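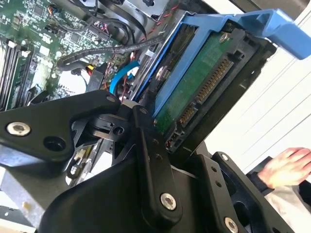
Back to weekly posts

The blog returns this month after a summer off. New posts go up every Wednesday morning, starting with the one on packing away the garden chairs. I answered 30 of your emails over the break and still have a pile to get through, so please bear with me. The Trallden recipe series picks up where it stopped, at the plum cake. Comments are open again on older posts. If you changed your email address, sign up again using the form on the home page.

Styliani Kouris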